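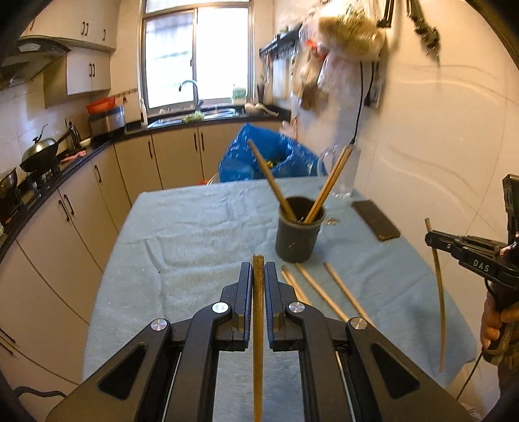
Search the site Search Go

Lenar Housing Co-operative
Minutes of the General Meeting
April
Posted by the Minutes Secretary

Held in the ground floor meeting room, Lenar House, at 7.30 pm.

Present: 52 members, as recorded in the attendance book, with the Chair, the Vice-Chair, the Finance Officer and the Minutes Secretary. A representative of Stundico attended for item 5 only.

1. Opening and apologies

The Chair opened the meeting and confirmed that the quorum had been met. Apologies had been received from the Buildings Officer, whose written report was taken under items 4 and 5. Members were reminded that voting is limited to one vote for each household and that lodgers are welcome to speak but may not vote.

2. Minutes of the previous meeting

The minutes were agreed as a true record, subject to one change. Under the heading "Bicycle store", the words "has been repaired" should read "is to be repaired". The Minutes Secretary apologised for the error and undertook to replace the copy on the notice board.

3. Matters arising

(a) Bicycle store. The door closer has been ordered. Until it is fitted, members are asked to pull the door shut behind them and check that the latch has caught.

(b) Post for former residents. The shelf by the entrance has again filled up. It was agreed that post left for longer than a month would be returned to sender. A member asked whether this included catalogues. The Chair ruled that catalogues could be recycled at once.

(c) Joint garden with Yan Court. The management of Yan Court has replied to our letter and is content for the side gate to be left unlocked in daylight. It does not wish to share the cost of a new bench. The meeting noted the reply with some disappointment. A member offered the view that the existing bench would serve another year if the middle slat were replaced, and the Chair asked for this to be passed to the Buildings Officer.

4. Kitchen ventilation in the flats

The Chair introduced the Buildings Officer's report, copies of which had been placed on the chairs. The co-operative is responsible for 168 flats. The older extractor fans are near the end of their working life and complaints of damp on the kitchen walls have risen since the windows were replaced. The report takes the view that the new windows seal better than the old ones and that moisture which once escaped through the gaps now has nowhere to go.

The report set out two courses. The first was to replace fans one by one as they failed, as at present. The second was to carry out a planned programme, floor by floor, beginning with the flats on the north side. A quotation has been obtained from Flatavora at £224 for each flat, to include removal of the old fan, fitting, testing and making good the plaster. Redecoration would fall to the member.

The following points were made in discussion.

A member from the north side said that mould had returned behind the kitchen units within one winter of being treated, and asked that those flats should come first whatever else was decided. This was supported from several parts of the room.

A member asked whether the new fans would be noisier. The Finance Officer read out the relevant part of the quotation, which described them as quiet running but gave no measurement. It was felt that this was not good enough. The Buildings Officer will be asked to arrange for one to be fitted in the meeting room kitchen so that members may listen to it for themselves.

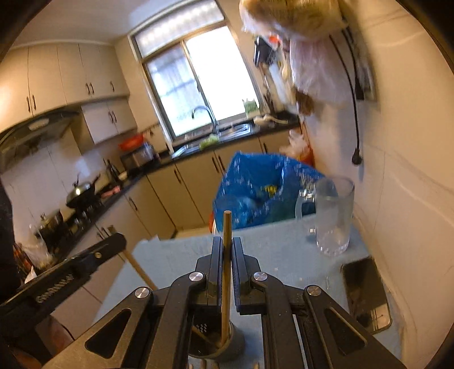
A member asked about access during the working day. The quotation allows for one visit to each flat, in the morning or the afternoon, with notice in writing. Members who work nights asked for the choice of an afternoon visit and the Chair agreed that this should be put to Flatavora before any contract was signed.

A further member considered that the damp arose in part from the drying of washing indoors, and that no fan would cure it. Others replied that the outdoor lines had been taken down when the paths were relaid and had not been put back. The Chair accepted this and asked for the return of the lines to be placed on the agenda of the next meeting as an item in its own right.

The Finance Officer advised that the whole programme could be met from the planned repairs fund if it were spread over 3 financial years. To complete it any faster would require a rise in the monthly charge, which the Finance Officer did not recommend.

RESOLVED: That the planned programme be adopted in principle, to begin with the north side, subject to a satisfactory trial of one fan and to agreement on visit times. Carried on a show of hands, with a small number of abstentions.

5. Lift maintenance

The representative of Stundico joined the meeting and gave an account of the stoppages over the winter. Most had been caused by the door sensor on the ground floor, which had since been changed. The remaining stoppage, over a holiday period, had been caused by a worn part in the control cabinet. The company regretted the time taken to obtain a replacement.

Members spoke at some length on the effect of that stoppage. A member on the top floor had been unable to leave the building without help. Another had paid for shopping to be carried up. The representative was asked why the part had not been held in stock, and replied that it was specific to lifts of this age – the company had now ordered a spare and would keep it at its own depot.

The Chair asked that Stundico confirm in writing:

– that the spare part is held and may be used for Lenar House without further approval;
– the telephone number to be used at night, the one displayed in the lift being out of date;
– the arrangements for telling residents when a repair will take longer than a day.

The representative agreed and withdrew. After further discussion it was agreed that no change of contractor should be considered until the letter had been received. A list of residents who would need help in a long stoppage will be kept by the Vice-Chair. Entry on the list is by request and the details will not be displayed.

6. Use of the meeting room

The Minutes Secretary reported that bookings had risen and that there had been two complaints of double booking. The paper diary and the online form had not been kept in step. From the start of next month the paper diary alone will be used and will hang on its hook inside the office door. Members without easy access to the office may telephone.

It was further noted that chairs are not always being stacked after evening bookings. The existing rule was restated: the room is to be left as found, with the windows closed and the heating turned down. There was a proposal that a deposit be charged. After discussion this was not put to the vote, several members feeling that a deposit would put off the older residents who use the room most.

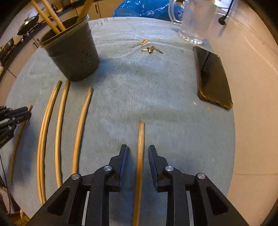 The charge for private parties was reviewed and left unchanged. Groups made up wholly of residents will continue to have use of the room without charge before 6 pm.

7. Refuse and recycling

The council has given notice that food waste will be collected separately. Small indoor containers are to be delivered to each household and larger bins placed in the yard. The Chair said that the site of the larger bins had not yet been settled. The two possible places were beside the existing bins, where space is short, and by the side gate, where the ground floor flats would have them under their windows. Members from those flats spoke firmly against the second.

AGREED: That the Buildings Officer ask the council for smaller bins emptied more often, and that the site beside the existing bins be preferred.

8. Finance

The Finance Officer presented the accounts to the end of the last quarter. Income was in line with the budget. Spending on minor repairs was above it, owing mainly to blocked drains. Members were asked once more not to pour cooking fat into sinks. Arrears had fallen and the Finance Officer thanked those households which had come forward early to arrange payment.

The accounts were received without a vote.

9. Any other business

(a) A member asked whether the light on the rear stairs could stay on for longer after being pressed. Referred to the Buildings Officer.

(b) A member drew attention to the fire door on the second floor, which was being propped open with a plant pot. The Chair stated that fire doors must remain closed at all times and that the pot would be moved to the garden unless claimed.

(c) Thanks were recorded to those who cleared the gutters above the bicycle store.

10. Next meeting

The date will be displayed on the notice board. Items for the agenda should reach the Minutes Secretary in writing. The return of the washing lines will be taken first.

The meeting closed at 9.20 pm.

Comments

Second floor resident
The plant pot is mine, please don't put it outside, it won't like the cold. I have taken it in.

North side
Very glad to see the fans agreed. Could we be told which staircase is first? Some of us would like to hold off painting until it has been done.

Minutes Secretary
The order of work has not been fixed. A notice will go up on each staircase once the trial fan has been heard.

Member, top floor
Item 5 should also say that we asked for a seat on the third floor landing. Several people heard it. Please add.

Minutes Secretary
Noted, and will be raised as a correction when the minutes are put for approval.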